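Betreff: Re: [greifer-werkstatt] Backen stehen nach dem Tausch schief?
Von: Bohdana Pylypenko

Hallo Yoshinori, hallo Liste,

Yoshinori Matsuda schrieb:
> Ich habe am Handgreifer die Finger gewechselt, jetzt meldet
> die Bilyk-Software beim Öffnen 692 statt 1000. Schrauben sind
> fest, Motor läuft ruhig. Muss ich den Nullpunkt neu setzen
> oder stimmt mechanisch was nicht? Bei Nasell stand dazu
> nichts im Heft.

das hatte ich im Januar auch, fast genauso! Ich hab erst einen halben Abend an der Software rumgeklickt, und dann saß bloß der Finger nicht sauber auf dem Arm (da war noch ein Grat vom Druck dran). Also bitte erst mal NICHT den Nullpunkt anfassen, sonst lernst du dir den Fehler schön ein.

Ich mach das inzwischen so: Strom weg, beide Finger runter, Auflageflächen mit dem Daumennagel abfahren. Wenn's hakt, kurz mit der feinen Feile drüber. Dann die Schrauben nur anlegen, Greifer von Hand ganz zufahren, die Finger sich aneinander ausrichten lassen und erst in dieser Stellung festziehen, immer abwechselnd links und rechts. Danach auffahren und Wert ablesen. Bei mir fehlten dann noch 32 bis zum Tausender, und die hab ich über das Referenzieren im Menü weggekriegt.

Ach ja, M3, nicht die langen! Die aus der Bindico-Tüte setzen unten auf, bevor der Kopf zieht, und dann fühlt sich alles fest an und wackelt trotzdem. Ich hab mir bei Prostia kürzere bestellt, die passen.

Zum Prüfen halte ich das Ding gern offen über die Fliesen und gucke mir das Kamerabild an, auf dem hellen Boden heben sich die dunklen Finger gut ab. Ganz symmetrisch sieht das bei mir nie aus, davon würde ich mich nicht verrückt machen lassen, der Wert beim Zufahren ist wichtiger. Bild hängt unten dran. Schick doch mal eins von deinem, am besten auch offen!

Viele Grüße
Bohdana

Kommentare (3)

Yoshinori Matsuda: Es war der Grat! Und eine der langen Schrauben. Danke dir!!

feilenfritz: Schraubensicherung nehmt ihr da keine?

Bohdana P.: Mittelfest, ein Tröpfchen, aber erst wenn alles stimmt.

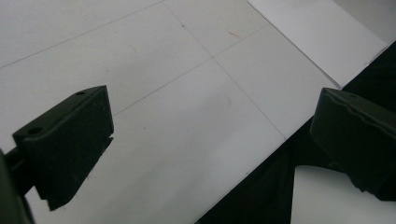
Greifer offen über dem Fliesenboden, Blick durch die Kamera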